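The Second Arm Costs More Than the First
A shared workshop in Ostport wants two-handed robots to do small, dull jobs. The sums need another look.

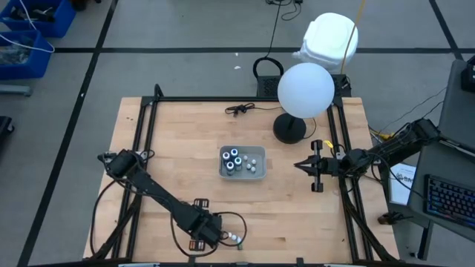 The pitch for the Drultovora build is easy to like. Buy the parts for two arms, bolt them to a workbench, teach them a chore and get your evening back. The workshop's parts list came to $2,931 when I first saw it in January. The version I was handed this month had an extra $1,571 on it, most of it for motors and cable.

That would be fine if the chores were hard. They are things like sorting, fetching and putting small parts where they belong, and I can do any of them while listening to the radio. The builders say speed will come later. I have heard that about home automation for 12 years, usually from people with a soldering iron in one hand.

Their log is at least candid. Of 157 practice runs on one simple pick-and-place job, it marks fewer than half as good, and "good" is decided by whoever is sitting at the keyboard. Runs stopped early for a snagged cable are left out of the tally. I would put them back in.

The software comes from Proltmont, a free project with patchy instructions. Members in Pilkington, using the same code, have gone back to a single arm and report fewer wasted evenings. The Ostport group plans to keep both and is already pricing a third.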